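## 4. Setting up the sorting station

1. Clear the belt before placing any bins. Wipe the surface with a dry cloth.
2. Set one large bin past the squared-off end of the belt. Leave 20 mm between the bin and the end cap.
3. Line up the three part bins along the near rail, sides touching.
4. Put the white ring gears in the left bin and the black parts in the middle bin. Do not mix colors.

**Note:** Tisico bins and Illik bins have different rim heights. Use one type for the whole row. 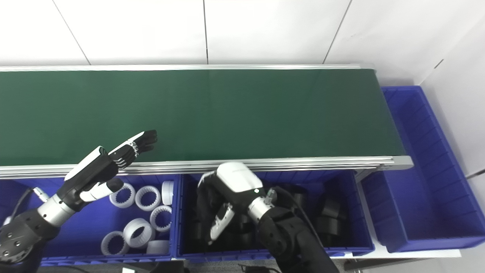

*Fig. 4-2. Belt clear, ring gears in the left bin.*

5. Check each ring for chipped teeth before it goes on the belt. Rings may lie in any direction in the bin.
6. Place parts on the belt one at a time, flat side down.

**CAUTION:** Do not rest bins or tools on the belt rails. Keep sleeves and gloves clear of the belt ends while it is moving.

7. Stop the belt and empty the end bin when it reaches 100 parts. See Section 5 for the count sheet.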